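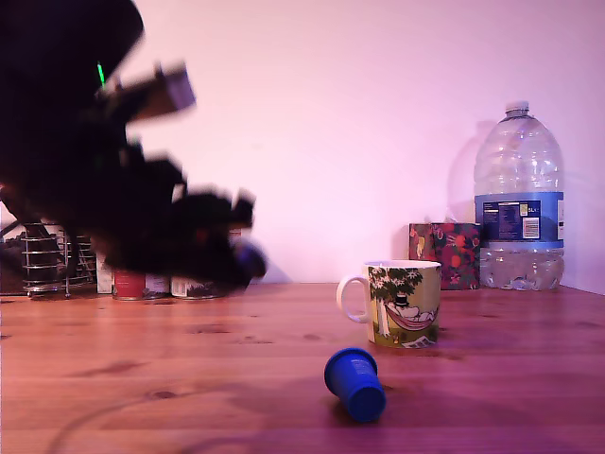 Pine tabletops: cups, mugs and the marks they leave

Pine is a softwood. It dents under a fingernail and absorbs liquid faster than oak or maple does. A table made of pine planks will hold up to daily use if the finish is kept intact and spills are dealt with early. The notes on this page apply to oiled and waxed tops. Varnished tops are covered under Hard Finishes.

Ceramic mugs

The base of a ceramic mug usually has an unglazed ring where it sat in the kiln. On a soft top this ring works like fine sandpaper. Check it with a fingertip. If it feels rough, rub it on a sheet of 400-grit wet sandpaper under running water, then rinse. Two minutes per mug is normally enough.

Do not slide mugs across the grain. Lift them.

Plastic cups

A small tapered cup is light and tips easily when empty. The cup itself will not mark the wood, but the last spoonful of juice in it will. Blot the spill – wiping pushes liquid along the plank seams, where it dries slowly and leaves a dark line. Run a folded paper towel along each seam afterward.

White rings

A white ring is moisture trapped in the wax. Leave the spot uncovered for 12 hours. Many rings clear in that time. If the ring is still there, rub it with a soft cloth and a little mineral oil, wait an hour, and buff dry. Work with the grain.

Black rings

These have reached the wood, usually through iron in the water or a wet can. Oil will not remove them. Sand the full length of the plank and refinish it, as a spot repair will show.

Dents

Lay a damp cotton cloth over the dent and touch it with a warm iron for a few seconds. Repeat until the fibers rise. Let the area dry overnight before sanding. Knots do not respond to this.

Re-oiling

Every 90 days for a table in daily use. Apply a thin coat, wait 20 minutes, and wipe off everything that has not soaked in. Lay used rags flat outdoors to dry. Bunched oily rags can ignite.

Page maintained by Ankit Maurya. Last checked in December.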